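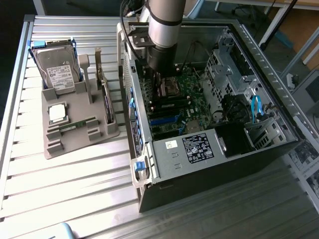 ¿Por qué en los partes de guerra una misma colina se toma tres veces?

Sigo desde enero el conflicto del valle de Rotich y llevo un cuaderno, manías de jubilado. Según el portavoz del gobierno, el paso de Kiltberg cayó a principios de mes. Luego volvió a caer. Ayer lo «liberaron por completo», lo que me hace preguntarme cómo estaba liberado antes. Los rebeldes, por su parte, dicen haber causado 2783 bajas a una brigada que, según ellos mismos, tenía 900 hombres. ¿Hay alguna forma de leer estos comunicados sin acabar tirando el cuaderno por la ventana?

Preguntado por Nolonico

2 respuestas

Mwanahawa Gachanja
«Tomar» un paso puede significar ocuparlo, dominarlo con artillería o haber subido a hacerse la foto y bajar a cenar. Mira los verbos: «avanzar hacia» suele querer decir que siguen donde estaban, y «reposicionarse» que se han ido corriendo. Con las bajas, comprueba si suman muertos, heridos, prisioneros y desertores, y si la cifra es de un combate o de toda la campaña. También puede ser que la brigada se haya repuesto varias veces. O que mientan, claro. Yo apunto el nombre del pueblo, quién lo dice y desde dónde salen los camiones de suministro al mes siguiente. Si el convoy todavía da el rodeo por Istent, el paso no es de nadie.

Felista Masanja
Divide entre dos lo que digan unos y multiplica por dos lo que callen los otros. A mí me funciona.

Comentarios

Nolonico: El convoy da el rodeo por Istent. Son 30 kilómetros más. Gracias, Mwanahawa, vuelvo al cuaderno.

pacodelmapa: ¿Y los 605 prisioneros del canje? Salieron en las dos listas, como entregados y como recibidos.

Felista Masanja: Entonces divide entre dos.

Imprimir esta página | Enviar por correo electrónico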